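## 4. Getting the Zirdale onto your home network

Okay, box open, feet screwed on, label printer sitting wherever you want it to live. I'm going to walk you through the network part the way I do it at my own desk, and you can skip ahead to section 5 if you only ever plan to print over the USB cable (plenty of people do, and it works great).

1. Plug the power brick into the wall first, then into the printer. Wait for the light on the lid to go solid green. Mine takes a while the first time, so go get a coffee!
2. Hold down the feed button until the light turns blue and starts to blink. Let go right away. If you keep holding, you'll start a factory reset, and then you're back at section 3 picking your language again.
3. On your phone or laptop, open the list of Wi-Fi networks and join the one that starts with "Zirdale-".
4. A setup page should pop up by itself. If it doesn't, open a browser and type `zirdale.setup` in the address bar.
5. Pick your home network, type the password, tap **Join**.

> **Note:** The printer only sees 2.4 GHz networks. If yours doesn't show up in step 5, look in your router settings for a "guest" or "legacy" network and use that one -- I ran mine that way all through February and never had a dropped label.

Once it joins, the printer spits out a label with its address on it. Stick that label on the underside, you'll want it later.
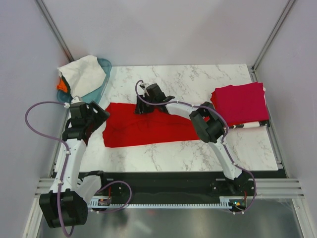
Yoga Krishnan wrote in that step 5 kept failing until the spaces came out of the Wi-Fi password, and that after the change it joined on the second try. I've tested this with my own router and yep, same thing, so that's a fix for the next firmware. Until then, no spaces, please.

> **Caution:** Don't unplug the printer while the light is purple. It's writing its settings, and pulling the plug halfway can leave it stuck. If that happens, see "Recovery mode" in section 9.

### If it still won't connect

- Move it closer to the router, just for setup. You can carry it back afterward.
- Turn off any VPN on the phone or laptop you're using.
- Error 252 on the setup page means a wrong password. Type it again with the little eye icon switched on so you can see the letters.
- Still nothing? Hold the feed button for more than 2 seconds after the blue light starts, let the reset finish, and begin again at step 2.

Then print a test label from the **Tools** menu and go on to section 5 for loading the wide rolls.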